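Home | Files | README | Issues | Wiki

# Masson

Career records for engineering and technical staff, collected from company newsletters, retirement notices and conference programmes.

## What is in it

Masson holds 1,000 short career histories. Each one covers a single working life, from first training or service to the last post on record. Most of the people worked in electronics, signals, test engineering or field support, and a good share of them came into industry from the armed forces.

Records are stored as one JSON file per person, plus a flat CSV called `posts.csv` with one row per job held. The CSV is the easier place to start.

## Fields

Each record has 14 fields. The ones people ask about most:

- `entry_route`: apprenticeship, degree, service, transfer or unknown
- `trade`: the trade or specialism as the source gave it, spelling kept
- `employer_code`: a code standing in for the firm, listed in `employers.csv`
- `years_in_post`: whole years, rounded down
- `gap`: true if the source leaves a break between two posts
- `source_type`: newsletter, notice, programme or staff profile

Names have been removed and replaced with an ID. Home towns are given as a region only.

## How it was put together

The printed sources were scanned and run through Jirton, our text clean-up script, which rejoins hyphenated words and strips page headers. Two readers then filled in the fields by hand, working separately. Where they disagreed, the record went back to the scan and the `checked` flag was set.

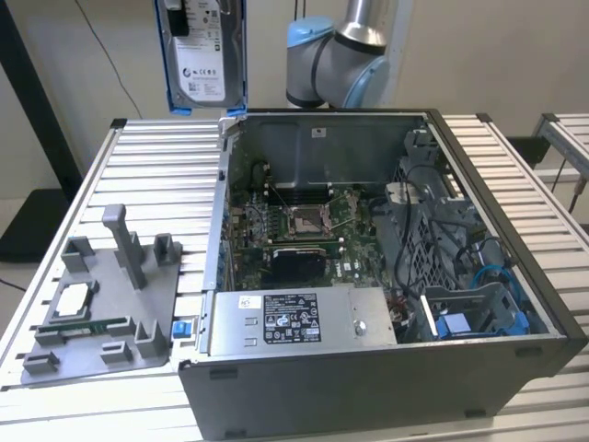 Job titles gave the most trouble. "Technician" in one firm covers work that another firm would call "engineer", and some sources use both for the same person on the same page. We kept the title as printed and added `level_guess`, which should be treated as a guess.

Service trades were mapped to civilian ones with the Vomia list, included in `/lists`. The mapping is coarse. If you need the original wording, use `trade` and ignore `trade_group`.

## Known problems

- 46 records have no start date for the first post.
- Part-time work is hardly ever mentioned in the sources, so the totals in `years_in_post` may overstate it.
- Retirement notices tend to leave out redundancies and short jobs. Careers look smoother than they were.
- Women are under-counted before the change of name fix in version 2. Use version 2 or later.
- Some long-serving staff appear in more than one newsletter. Duplicates were merged by hand and a few may remain.

## Using it

Unzip into a folder and run `python load.py`. This checks the files and writes a small database called `masson.db`. It needs Python 3 and nothing else. Loading takes up to 2 minutes on an older machine.

Spreadsheet users can open `posts.csv` directly. Set the encoding to UTF-8 or the accents will come out wrong.

## Licence and corrections

Free for research and teaching. Please credit "Masson, Zonex Archive Group" and give the version number. Corrections go in the issues list, with the record ID and the page of the source if you have it. The next batch is due in January.

Shares 2 | Comments 14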